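Hendance Small Items Sorting, Progress Report to the Gilbert Fund
17 July 2024

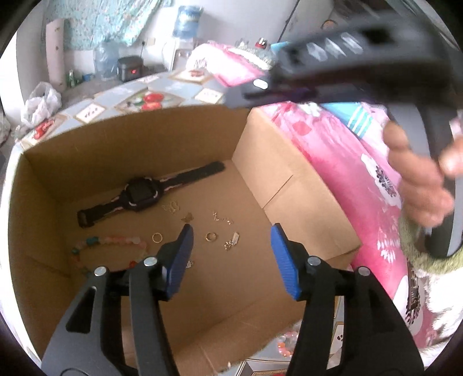 Ilisley asked in its last comments whether rings and charms should stay in the same carton as watches and beaded bracelets, given the risk of scratching. For mixed lots, they still do until sorting.

Items sorted to date: 926 of 1,164. Chains, including short broken lengths, are bagged separately. Children's watches go to the Zandent shelf with straps attached. Loose pendants are logged by shape and color; metal content is not tested.

Outstanding: 31 cartons, 10 of them unopened. Completion is planned for December.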